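June, evening

Day one with the Handoter kit on trial, and I'm already attached to it! Koen Geerts from Sorkness talked me through setup over the phone (he's patient, bless him), and then it was plates and cups.

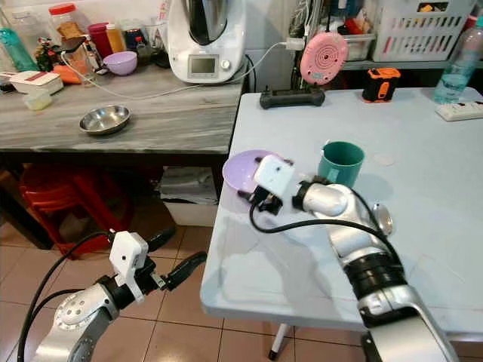
I keep saying "gently" out loud to it, like that helps. The trial runs 30 days, so I have time to be silly. Rianne Dewulf had the Prins before and says this one is nicer about dishes, though she's fussier than me.

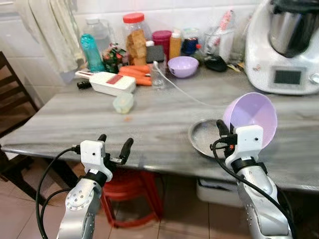 So would I pay for it? Ask me in a month, but I'm leaning that way, mostly for the mornings.

My one gripe is the manual. It's 51 pages and the Petis add-on gets 5 of them, tucked in at the back (why?!).
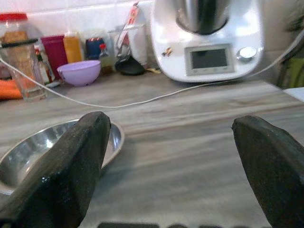

1 min read

Bowls are tomorrow's big plan. I want to try the slower setting and write down what it does before Koen calls again at noon. Off to bed now, my feet hurt.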